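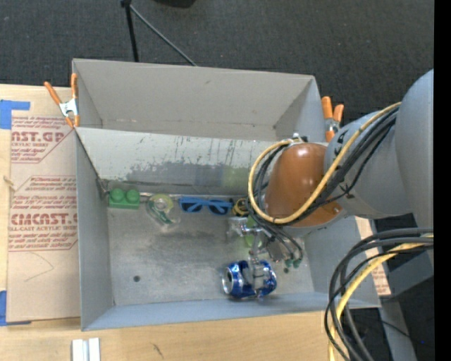
Blue soda can, roll of tape, sunglasses, toy block. Gray bin.

1/ Zedberg changed its recycling rules in November and I still get asked about them every week. I've sorted my own household's stuff under the new rules since they started. Notes below.

2/ Cans go in empty. They don't have to be rinsed spotless. A crushed can is fine here, but check your own town. In Gultolport they ask for cans left whole.

3/ Tape is trash. All of it, clear or colored. The cardboard core can go in with paper once the tape is used up. A plastic core can't.

4/ Strips of tape left on a shipping box are okay. I used to peel every one off. Hiba Jaber at the drop-off center told me to stop wasting my evenings.

5/ Sunglasses are not recyclable at the curb, whatever they're made of. If they're still wearable, the thrift store on Mansour Street takes them. So does my optician, who has a box by the door.

6/ Toy blocks: same answer. Hard plastic with no number on it goes in the trash or to somebody's kid. I gave away 11 pounds of ours last spring and the post was up for less than an hour.

7/ The fine for a contaminated cart is $200. You get two warning tags first. We got one in our second month, for a garden hose. My fault.

8/ The drop-off center on Monasent Road is free for residents up to 375 pounds a visit. Bring something with your address on it. A phone bill works. They wouldn't take my library card.

9/ Ayman Atallah asked if bagging recyclables is allowed. No. Dump them loose in the cart and reuse the bag. Bagged loads get pulled and thrown out.

10/ Batteries: never in either cart. The hardware store has a bucket at the service desk. Put tape over the ends of the 9-volts before you drop them in.

11/ The city mailed out 2,000 of the fridge magnets with the short list and then ran out. The front desk at city hall has a paper version. Ask for the yellow sheet.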